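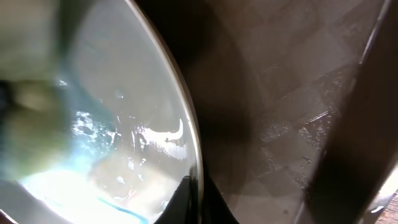

Figure 4.1 Drops of liquid on the inside of a large white bowl.

Chapter 4
Why Water Makes Drops

Most of us have stood at a kitchen sink, thinking of something else entirely, and let our eyes rest on the water clinging to the crockery. It gathers itself into beads, some of them small enough to stay put on a slope and others so heavy that they slide away, picking up their neighbours as they go. In this chapter we shall take our time over that very ordinary sight, and by the end of it I hope you will find it hard to do the washing-up without stopping to look!

Water is made of tiny particles called molecules, and these pull on one another. A molecule deep inside a drop is tugged evenly from every side. One at the surface has plenty of neighbours beside and beneath it but hardly any above, so the surface draws itself in as tightly as it can. We call this surface tension. Left alone, a small drop is very nearly a ball, the shape with the least surface for the water it holds.
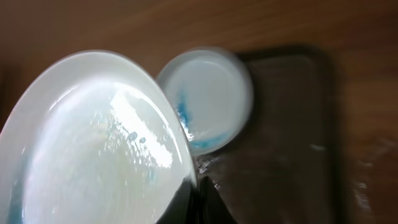
Figure 4.2 Small round droplets on a glazed white plate.

A drop resting on something solid has a second pull to reckon with, from the solid itself. On clean glass this pull is strong and water spreads out into a thin film. On wax it is weak, and the drop sits up high and round. Glazed pottery comes somewhere between the two, and a trace of grease will change matters a good deal — as Dzintra Koppel's class at Pritley found when they put 30 drops on a clean tile and 30 more on a buttered one, and then argued happily over the results until the bell went.

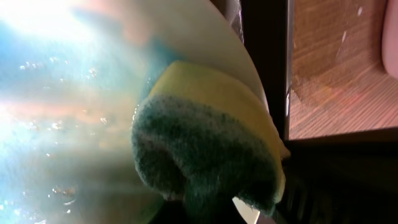
Soap adds something new to the story. Its molecules crowd into the surface of the water and weaken the pull there, so that a drop which stood up proudly a moment ago slumps and spreads. We shall come back to soap in Section 4.3, along with the pond skater, which relies on surface tension to stay out of the water.

Before you read on, you will need a dropper, a saucer, a candle stub and a sheet of kitchen foil for Activity 4A.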